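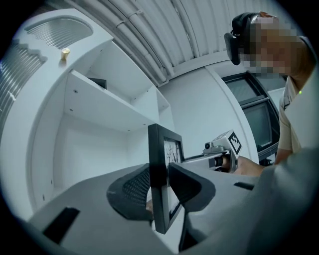

黑框配白架子：一组图，和一堆没被说服的地方

先交代立场，免得有人看到一半才发现走错门。我不太相信“陈列”这两个字。每隔一阵就有一篇文章告诉大家，架子上放三样东西好看，放四样就俗；画框要靠着放，钉在墙上就老气；书脊朝里显得安静。写的人大概很少自己擦架子。我写家具和收纳有些年头了，家里的架子换过几轮，到现在还是坚持一个很土的看法：架子先是拿来放东西的，放完还有空，再谈好看。

这一页整理的是一套白色柜架和一只黑边画框。柜子是Skesell那个系列，画框是Kundmont的，布置的活儿由Paweena Intarasuk主持，她是Aguirre店里做陈列的，入行比我早，脾气比我好。图只选了两张，剩下的篇幅都是文字，想光看图的可以直接往下拉，不耽误。

需要说明的是，这两家的东西没有一件是送我的，写好写坏都由我自己。Paweena看过初稿，画了几处叉，我改了一处，其余的照旧，后面会标出来哪些是她的意见。

图一　竖着的框

框里是光秃秃的细枝，底色很淡，黑边窄窄的一条。后面的白架子边上有一粒金色的小圆柱拉手，颜色抢眼得有点过分。

就这两句，图一的说明到此为止。下面讲讲为什么我对这只框有意见。

关于黑框

黑框是最安全的选择，安全到了让人起疑的地步。你去任何一家卖画框的店，问配什么颜色好，店员九成会指黑的。配白墙，黑的；配砖墙，黑的；配绿墙，还是黑的。一样东西跟什么都配，要么它真的好，要么大家懒得想。我倾向于后者，不过这次我得承认，黑框放到白架子前面，确实清楚，一眼就看到边在哪里。清楚算不算好看，另说。

Kundmont这一款标价126元，不含卡纸。我问过为什么卡纸要另买，客服的答复是“给用户更多选择”。我买过的东西里，凡是用这句话解释的，最后都是多花了钱。卡纸不买也能用，照片直接压进去，边上会贴着框。图里这张放进去是什么效果，各人看各人的，我觉得树枝这种题材不留白边反而利落，枝子伸到框边就停了，像窗户。Paweena不同意，她说加一圈白卡纸能把画面往里收，看着贵。“看着贵”这三个字是她的原话，我没改。

黑框的毛病要用一阵子才知道。第一是灰，白架子上落灰看不见，黑框上边落灰看得清清楚楚，两三天就是一条灰白的线。第二是指印，尤其是哑光漆，手指一捏就是一个印子，擦的时候又容易擦出一块亮的来。第三是磕碰，角上掉一点漆，露出来的颜色跟黑的差得远，拿记号笔补，补完更显眼。这三条我在自家的三只黑框上全试过了，不同的牌子，结果一样。Kundmont的说明书里写“耐磨涂层”，我没有条件磨它一年，所以不评。

框的背后

买框的人很少看背面，陈列文章更是从来不写背面。可是一只框好不好用，一大半在背面。

背板用什么固定？常见的是那种可以掰弯的小铁片，掰几次就断。换照片勤快的人家，第二年就只剩两三片还能用，背板开始松，照片往下滑，滑到下边露出一条缝。好一点的用旋转扣，转一下就开。Kundmont这款用旋转扣，这一点我给分。

支架呢？台式的框背后有一条腿，横放竖放各有一个角度。这条腿的长度往往是照着桌面设计的，桌子上你低头看它，后仰一点正合适。可是放到高过眼睛的架子上，后仰的框只给你看玻璃反光和下边那条框，画面全仰到天花板去了。Paweena的办法是放高处的框一律收起支架，直接靠墙，下边垫一小条防滑的东西。我试了，有用，前提是架子够深。架子浅，框一滑就下来。

她还有一个习惯，我原先觉得多余：框上架之前先拿在手里竖起来看一遍，换几个高度看，看反光落在哪里。我一直以为这是做给客户看的派头。后来自己装了一排，有一只正好把灯收进玻璃里，白花花一团，拆下来重弄，才不吭声了。

关于树枝照片

题材也值得怀疑一下。冬天的树枝，黑白，天空发白。这种照片在样板间里的出现频率高得惊人，跟鹿角、羽毛、一块石头属于同一个家族，意思是“这里住着一个有品位但不愿多说的人”。我有一回在三个不同的楼盘看见同一张。

但是你要问我换成什么，我一时也答不上来。全家福？有人觉得过于私人，客人站在那里不知道看还是不看。风景？一有颜色就要跟靠垫打架。抽象画？小尺寸的抽象画放在架子上，远看像没撕掉的包装。树枝至少有个好处，线条多，远看是纹理，近看是树，什么尺寸都撑得住。Paweena挑它的理由更简单：库房里有，黑白的，不挑柜子。

我的建议，如果真要放树枝，放自己拍的。小区里那棵也行，阳台外面那棵也行。拍的时候挑阴天，天空自然就白了，不用修。洗出来几块钱，放进框里跟买来的相差不大，至少不会在邻居家看见同一棵。

关于那粒金色拉手

白柜子配金色小拉手，前些年从橱柜那边流行过来，现在书架、鞋柜、床头柜全都这样。我不反对金色，我反对的是默认。Skesell这一系列不单卖不带拉手的版本，你想要别的颜色，得先把原来的拧下来，再自己配。配的时候会发现孔的直径和螺钉的长度都不太好找，店员翻抽屉翻半天。

镀层这个东西，厨房里尤其要当心。手上有油，有水，有洗洁精，摸得最多的那几粒先变色，摸得少的还新着，一排拉手看过去深浅不一。陈列柜好一些，一天开不了几次。真要用金色，我会多买一两粒备着，同一批次的，收在抽屉里。隔两年再去买，颜色八成对不上。

另外，圆柱形的小拉手对手指不好的人不友好。抓的地方小，冬天手僵的时候滑。家里有老人的，换成长条拉手，好看不好看往后排。

关于层板和螺钉孔

自己装过柜子的人，对层板底面上那些小黑孔都有感情。说明书上画的孔永远比实物整齐，实物到手，总有一个孔要歪着拧。Skesell的说明书有一处把左右侧板画反了，我照着装，装到门才发现，全部拆掉重来。写邮件去问，回信说新版已更正，附了一个链接，链接里还是旧版。

层板跨度长的，中间会往下弯，时间问题。放画框、放小摆件无所谓，放书就要看一看。我的土办法是拿一根直尺贴着板底，装好那天看一次，过半年再看一次，缝变大了就把书挪走。别信“每层承重”那个数字，数字是均匀摆放测出来的，谁家的书是均匀摆放的？大部头都堆在一边，另一边塞着充电线。

还有螺钉孔的盖子。那种小圆贴纸，白色的，贴上去头几个月很干净，之后边上起翘，一起翘就粘灰，变成一圈灰边的白点，比不贴难看。我现在一律不贴。层板底面的孔，站着根本看不到，除非你躺在地上看。有人问小孩会不会看到，会，小孩不在乎。

关于“拿着看”和“摆着看”

Aguirre那边布置柜架有一个顺序：先放大的，再放高的，最后放框。框放最后，理由是框薄，可以往缝里插。我不太服气，框放最后的结果就是框永远在别的东西后面，露半边，像躲着谁。我在家是反过来的，先把框放好，周围空着，然后一件一件往旁边加，加到觉得挤了就往回拿一件。

两种办法我们争了一下午，没有结果。她的柜子比我的好看，我的柜子比她的好找东西。

图二　两手之间的框

同一套白柜架，同样的树枝，黑白照片，黑边，框斜着夹在中间。后面有红砖墙，左上是带玻璃的柜门，玻璃有一格是带棱磨砂的。 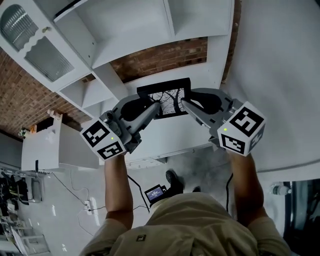
分类：书架与陈列柜　｜　砖墙　｜　玻璃柜门

斜隔板

这组柜架最让我犹豫的是斜的隔板。格子里加斜板，最早的用途是放酒瓶，后来放毛巾卷，再后来什么都不放，专门用来拍照。斜板把一个方格分成三角，三角里能放的东西很有限：卷起来的杂志、毛线团、瓶子。书放进去会歪成一摞，抽一本，倒一片。画框更是为难，框是方的，三角是尖的，你怎么摆都剩一个角空着，空着的那个角会慢慢积下来一些奇怪的东西，橡皮筋、干掉的笔、不知道哪里来的纽扣。

Paweena说斜板的作用是打断横线。一大面白格子，全是横平竖直，眼睛累，来一条斜的，人就精神了。这个道理我懂，我只是不觉得柜子有义务让人精神。她让我把话写上，我写上了。

如果你已经买了带斜板的，又后悔了，可以看看斜板是不是活的。有的系列斜板只是卡在里面，往前一抽就出来。Skesell那一款据安装师傅讲可以抽，我没有亲手抽过，建议买之前在店里当面抽一次给自己看。抽出来的板别扔，以后转手卖掉的时候，缺一块要被压价。

砖墙前面放白柜子

红砖墙是另一个我持保留态度的东西。租房的人看到砖墙就激动，中介也知道，挂牌的照片第一张准是砖墙。砖墙好看，我承认，旧的尤其好看。可是住进去就有几件事：掉渣，钉子难打，冬天摸着凉，柜子贴上去永远贴不平。

贴不平这件事影响很大。柜子背后有缝，东西掉进去就是掉进去了。柜子前后受力不匀，门会自己慢慢开。需要往墙上固定的柜子，砖墙上要用对应的膨胀件，打在灰缝里和打在砖上是两回事，师傅各说各的。我见过打在灰缝里的，两年以后连钉带灰一起出来。请人装的话，动手前先问清楚打算打在哪里，答得含糊的，换人。

背后敞着的格子，透过去看到砖，白框着红，这个效果比我预想的好。我原来主张柜子一律要背板，防尘，防掉，结实。这一次看下来，局部敞开是可以的，代价是那几格里别放小东西，而且擦灰要擦两面，格子里一面，砖上一面。砖上的灰用湿布擦不得，越擦越花，用软毛刷子从上往下扫，下面铺一张旧报纸。

白和红砖之间还有一个问题，光。晚上开暖光灯，砖更红，白柜子跟着发粉，黑框倒是稳得住。白天阴的时候，白柜子又偏蓝。选漆色的时候拿一小块色卡到墙跟前，早上看一次，晚上开灯看一次。店里的灯光骗人，手机屏幕更骗人。

棱纹玻璃和花边

上柜门的玻璃分上下两格，两格的纹理不同，中间有一道白色的扇贝形花边。这种花边我是真的不喜欢，小时候外婆家的碗柜就有，缝里的油拿牙签都剔不干净。现在它又回来了，叫“法式”，叫“复古”，价钱也回来了，只多不少。

竖棱磨砂玻璃我倒愿意说两句好话。柜子里乱，隔着竖棱看过去就是一些模糊的颜色，不那么扎眼。纯透明玻璃要求你里面摆得跟店里一样，我没见过哪一家坚持超过一个月。有纹理的玻璃宽容得多，杯子高高低低也看不出来。缺点在清洁，竖棱的凹槽里积灰，横着擦没有用，得顺着棱的方向，一条一条来。棱朝柜里的，外面是平的，好擦；棱朝外的，你就慢慢擦吧。买之前用手指摸一下是哪一面，这个动作只要一秒。

两种纹理放在一扇门上，我觉得是设计师下不了决心。Paweena的意见是上下两种纹理，光有变化。各位自己判断。

圆形的黄铜色小拉手装在柜门上，位置在两块玻璃之间，这倒是合理的位置，手一抬就够得着。装在太高的地方，矮个子要踮脚；装在太低的地方，开下柜会撞头。

把框放到哪一格

回到框。同一只框，这套柜架上能放的位置不少，我按自己的偏好排了一下，Paweena的偏好写在后面。

视线高度的敞格：我的首选。站着能看到，坐着也能看到，框不用后仰。她嫌太正，像单位领导的照片。

最上面一层的台面：她的首选，说可以把视线拉高。我反对，理由前面说过了，反光，而且高处的框一旦掉下来，砸到什么算什么。有孩子有猫的，别放。

斜板旁边：我们都觉得不行，难得一致。

玻璃门后面：照片隔着两层玻璃，一层自己的，一层门的，门上还有纹理，等于白放。可是真有人这么放，我问过，对方说“这样不落灰”，这个理由我居然反驳不了。

下层，靠近地面：只适合大尺寸，小框放在那里像掉下去的。扫地的时候要挪，挪来挪去角就磕了。

不放架子上，挂砖墙：好看，难打孔。挂轻的可以用夹在砖边的挂钩，砖缝够深才夹得住。买之前量砖的高度，旧砖和新砖尺寸不一定相同，我就买错过一回，八个钩子一个也夹不上。

敞格的数量这里就不讨论了，每家买的组合都不一样。

花了多少

很多图集到这里就不往下写了，我觉得这才是该写的。这套组合，照Skesell在店里的报价，敞格加上柜加送货，总价2082元，安装另算。安装费按件收，师傅来一趟，连固定到墙上，报过来的数字让我沉默了一会儿，最后我劝大家自己装，固定上墙那一步再请人。

画框126元，卡纸没买。照片是库房现成的，没有算钱。

货期写的是四周，等了8周。中间打过电话，第一次说在路上，第二次说在仓库，第三次换了一个人接，说系统里查不到。Aguirre那边的人讲他们订货也一样，不是针对散客。听完心里好受一点，但也没有好受很多。

同样的钱可以买到什么？二手市场上，没有花边、没有斜板、结实得多的旧书架，一般用不了一半。运费贵一点，要自己刷漆，气味要散一阵子。我写这一段没有劝谁买二手的意思，只是看图的时候，心里有一个数比较好。

几个常被拿来说服人的说法

“留白让空间呼吸。”空格子会呼吸多久，取决于你家有多少快递。我家的空格子平均寿命不到两周，先进来一把钥匙，再进来一张发票，然后就不用说了。

“统一画框颜色会显得整洁。”有道理，但是要整洁，先统一尺寸更管用。颜色不同尺寸相同，远看是一排；颜色相同尺寸乱的，远看是一堆。我在自家走廊试过，拍照给Plirnby的编辑看，编辑选了尺寸相同的那一张，没有犹豫。

“框要成组，不要单只。”那得看架子。小架子上成组的框把后面的东西全挡了，拿一本书要先搬三只框，搬几次你就再也不看那本书了。

“照片要定期换。”谁换？我问过身边不少人，框里的照片平均几年没动过，有一位朋友家里至今放着框自带的样片，一对不认识的夫妻在海边笑。他说看习惯了，像远房亲戚。

“白架子显大。”显大，也显脏。拉手周围、门边、层板前沿，都是手碰的地方，一年下来微微发黄。备一块白色的橡皮擦，文具店那种，比清洁剂管用，也不伤漆。

“砖墙自带气氛，不用再装饰。”那为什么前面还要放一整面柜子呢？

擦框的办法

这一节是应几位读者来信加的，跟图的关系不大，嫌长的可以跳过。

先除浮灰，用干的软毛刷，从上边框开始，然后两侧，最后下边。下边框内侧和玻璃交接的地方最容易藏灰，刷子斜着进去。再擦玻璃，布上喷一点点水，拧到几乎干，千万别对着玻璃直接喷，水会顺着玻璃流进框的缝里，洇到照片下沿，出一条波浪边，没有办法恢复。我毁过一张，是我父亲拍的，底片也找不到了。

哑光黑漆用干布，顺着一个方向擦，别打圈。有指印的地方哈一口气再擦。油渍用稀释过的洗洁精，沾在布角上，点着擦，擦完再用干净湿布过一遍，马上擦干。角上掉漆的，不要补，真看不过去就把掉漆的那个角朝下放。

拿框的时候拿两侧，别拎上边。上边受力，框角的接缝会慢慢开。两只手，从左右夹住，立起来，再往架子上送。送进去的时候下边先落，然后整个慢慢往后靠。急着放的，十次里总有一次玻璃磕到层板前沿。

读者来信摘

一位读者问，冬天砖墙会不会返潮，框靠在砖上照片要不要紧。要看墙，外墙比内墙危险。保险的做法是框和砖之间留一指宽，框背后上方粘两粒软垫，空气能走。照片贵重的不要放外墙，放复制的。

一位读者说她就喜欢扇贝花边，让我不要把个人童年阴影写进专栏。收到。油烟不重的房间，花边没有那么难打理，这一点我前面写得重了。

还有一位读者来信问斜板能不能自己锯掉。能抽就抽，不能抽的别锯，有的斜板是受力的，锯完上面那块横板没了支撑，弯给你看。

有人量了自家的敞格，问将近1000毫米宽的一格放几只框合适。我会放一只，偏左或者偏右，另外半边放常用的书。Paweena会放三只，大小不同，前后错开。这位读者最后放了一台收音机，来信附言说很满意。

图注补充

两张图里是同一处地方，框、柜架都在里面，前后顺序我没有特意排。图一离框近，图二看得到砖和柜门。想看柜架内部尺寸的，页面上没有，请到店里量，标签上的尺寸含不含板厚，每家写法不同，我吃过亏。

Paweena画叉而我没有改的几处：黑框“大家懒得想”，花边那一段，还有“我的柜子比她的好找东西”。她在最后这一句旁边写了一行字：“你的柜子里有三把剪刀，上次你一把也没找到。”

有两把后来在斜板那一格里找到了。

归在：Plirnby 居家图集　｜　柜架　｜　画框　｜　白色
相关阅读：拉手换不换，先看孔距；旧书架刷漆前要打磨到什么程度；玻璃柜门的合页怎么调
来信请注明“图集”，每周三统一回复，问价格的请直接问店里。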